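Notebook, handheld gripper work, Skitbridge room
1 October 2021

Purpose of this entry: to write down the rules we follow at the table, as they are today and not as they were in May. The old sheet on the Drundura drive is still being copied by people, and it has two mistakes in it (see further down). Please read this before you take a pair of grippers. If you disagree with something, write it under the entry and do not change my text.

Task now: the green box with the lid. Both hands work, one gripper in each. The operator may use the left gripper to steady and the right one to move the lid, or the opposite, but must keep the same choice during a complete set. A set is 40 episodes. After a set there is a break of 5 minutes at least, with the grippers put down.

Before the first episode

Look at the marker cubes from all the sides that the cameras can see. A marker with a scratch or a fingerprint is cleaned with the dry cloth, never with alcohol, which made the print gray on the old cubes. The indicator light on each cube must be green before the operator lifts the gripper. If one is green and the other is not, the episode does not start. I know that it is tempting to begin and hope the second one comes, I did this myself in May and lost one morning of data.

Check the finger pads by closing the gripper slowly with nothing in it. The pads should meet flat. If they meet first at the tip, write it in the log and take the other pair.
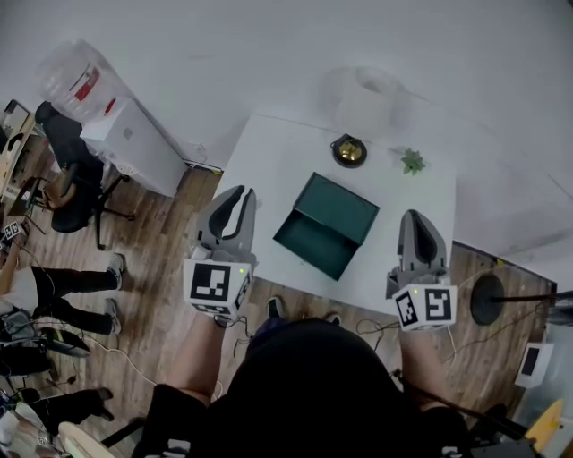 Sleeves: push them up above the wrist, or wear short ones. The Malletti guideline says only "no loose clothing near the tool", and this is too general for us. A sleeve can slide over the trigger or cover the side of a cube, and then we lose the pose for some part of the episode. It is a small thing but I have seen it in the logs many times.

Cables: they must not pass under the shoes of the operator. Before each set, one person follows every cable by hand from the plug to the end. I would like to fix them to the floor with tape, but the Bastos people ask us to leave no glue on the wood, so until the cable covers arrive we do it by hand. To do: ask again for the covers.

During an episode

1. The starting position of the box is different each time. Turn it, move it, do not put it always parallel to the table. A straight box every time gives us a very nice and useless dataset.
2. Other objects may stay on the table, but they are not touched in this task. If an operator knocks one, the episode is marked "contact" and kept. Do not delete it.
3. No correction with the bare hand. If the box slips, either recover with the grippers or stop.
4. One person says "start" and "stop" aloud, always the same person in one set.
5. People who are not in the task stay back from the table. To walk behind is allowed, to lean over is not.

About point 2, we had a long discussion. My opinion is that an episode with a mistake has value if it has a correct label, and very little value if somebody has cleaned it quietly. The count this morning was 1,481 episodes for the box, and 628 of them have no contact field at all – it was left empty by the old form. I cannot know now if empty means "no contact" or "forgot to write". I put these in a separate folder and they will not be used for training until somebody has watched them.

The two mistakes in the May sheet

First, it says the wrist view may be checked "once per day". Please check it once per set. The lens is very near to the fingers and takes dust and skin grease quickly, and on the small preview you do not notice it. Open one saved clip in full size and look at it. 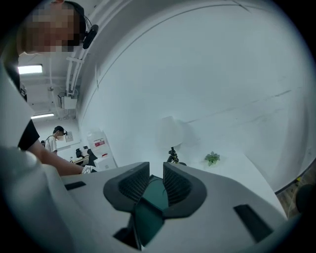 Second, it says that the gripper should approach the panel "as fast as comfortable". Comfortable is not the same for every person, and after one hour of work it is not the same for the same person. The rule now is: slow down in the last part before touching, close completely, wait for a short moment, then move. I tried to find a good number for the speed but I do not have one that I trust, so I write no number.

Privacy: faces are blurred before a file leaves the capture machine, in all views. The wrist cameras see much more of the room than one expects. Anybody who comes in should be told before the recording, and if they do not want it we wait until they have left.

After the set

Grippers go back with the fingers open. Do not stack them, because the cubes hit each other and the corners become round. Write the pair number, the operator code and the hand choice before you open any new file. I found three sets with the hand choice missing, two of them are mine.

Open questions:
– do we count a lid which is half closed as a success? At the moment I write "partial", but the Drundura form does not have this word.
– the calibration check takes too long at the beginning of the day. Can we do a short one between sets and the full one only in the morning?
– left-handed operators: the form asks for "main hand" and people understand it in different ways. I propose "hand which moves the lid".

Next: print these rules in large letters for the wall, and remove the old sheet from the drive.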